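Limus hand-held gripper, pair
Supplied by Tarnen
Key ring and wallet test, two-handed setup
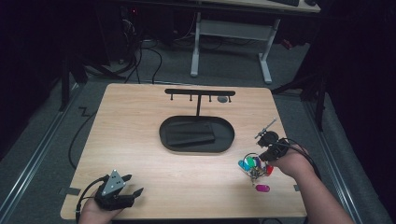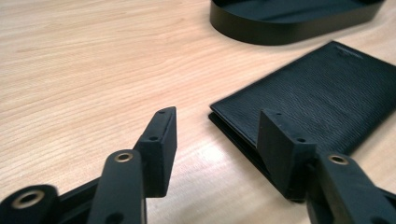
Charpentier, October – The maker says the Limus will pick up "any everyday item". We have doubts. Keys on a ring give the jaws plenty to hold. A folded wallet flat on a table is a harder ask, and the angled fingertips are the part we would question first.

Khalil Twal liked the linkage. Imad Matar wants softer tips before he signs off on an order – so do we.

Jaw opening: up to 50 mm (maker's figure, not checked)
Weight: 458 g each
Spare fingertips: sold in packs of 3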